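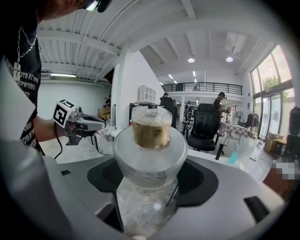

Posted by Oduor Kariuki in Robotics > Shop Practice
Tags: hand-held gripper, marker tracking, house rules, glass
3 replies

Working rules for hand-held gripper recording: cables, jewelry, glass, bystanders

I am writing a one-page rule sheet for operators who record manipulation demonstrations with a hand-held gripper. The tool has a pistol-like handle, a cube with square fiducial markers mounted on top, and a cable leaving the back. Typical objects are glass vessels and small jars, often still in plastic film. The room is shared, with office chairs on wheels, cables on the floor and several people moving about at any time.

Our current rules were copied from a sheet for a fixed robot cell at Brokumham. Most of it is about fencing, interlocks and reduced speed, and does not apply when a person is the thing moving the gripper. What I have so far:

1. Gripper cable hangs free behind the forearm. No loops around the wrist.
2. Marker faces stay clean and uncovered.
3. No long necklaces, lanyards or open sleeves.
4. Glass is placed on a rubber pad, never on bare housing.
5. Other people stay out of reach of the station during a take.

Rule 3 is disputed. Operators say a chain resting on a T-shirt is nowhere near the jaws. Rule 5 is disputed too, as nobody agrees on what distance counts. Is there an accepted practice for either? Also, should the film on wrapped glass come off before recording? We have 1,194 takes from the old sheet and I would like to avoid throwing them out if the rules change.

Zawadi Odera

I maintain a similar sheet for two stations. In order:

Rule 1 is fine but incomplete. Add that the cable must have enough slack for the full reach of the task, checked with the arm extended before the first take. A cable that goes tight in the middle of a reach changes the wrist motion, and you will see it in the trajectory. Floor cables are a separate item. Tape them or route them along the wall. Wheeled chairs should be pushed out of the walking path, since a caster stops dead on a cable.

Rule 2: specify who cleans the cube and with what. We use a dry microfiber cloth at the start of each shift. Spray cleaner near printed markers lifts the edges. Also state that the free hand must not pass between the cube and the tracking camera.

Rule 3: keep it, but write it by hazard. A pendant on a chain lies flat while the wearer stands upright. When the wearer leans over the pad to reach the far side of an object, it swings forward. Our wording: "Anything worn around the neck is removed or tucked inside the shirt before the gripper is picked up." That covers headset cords as well, and it ended the argument here. It takes five seconds to comply with.

Rule 4: a pad helps against sliding and does little against tipping. If you stack a jar on top of a bowl, define the stack as one setup and say how it is taken down. We require the top item off first, by hand, with the gripper set down.

Rule 5: replace the distance with a mark on the floor. People can't judge distance while talking. Tape a line at the operator's full reach plus one step and stop the take if anyone crosses it. For people visible farther back, the safety rule is not the right place. Put that under consent and recording, and get a yes from everyone in the room before the session starts.

On the old takes: version the sheet and tag each take with the version in force. There is no need to delete anything.

Ferhat Karakaya

just take the film off, it reflects everything. we had nothing but trouble with wrapped jars

Perihan Kaplan

I disagree with Ferhat on the film. If the task set includes packaged goods, wrapped glass is a legitimate object and has to be recorded as it arrives. What matters is that wrapped and bare are logged as separate conditions. Creased film throws bright highlights that move with the object, and it changes how the jaws hold. At Cillex we log "film: yes/no" and replace the film when it tears, so that a torn flap does not catch in the jaws.

Two additions to Zawadi's list. Inspect glass for chips before each session and keep a lidded bin for broken pieces within reach of the station. And write down the grip rule: the handle is held loosely. Operators who squeeze it tire early, and their closing motions get jerky. We stop for a break every 20 minutes.

Check whether your site treats the hand-held tool as equipment with its own risk assessment. Ours does. The robot cell standards won't give you much for it, so the assessment is where the rules above should be recorded and signed.

Oduor Kariuki

Thanks. I took the neck wording as is and taped the line this afternoon. Film is now a field in the log. The old takes are tagged as version 1.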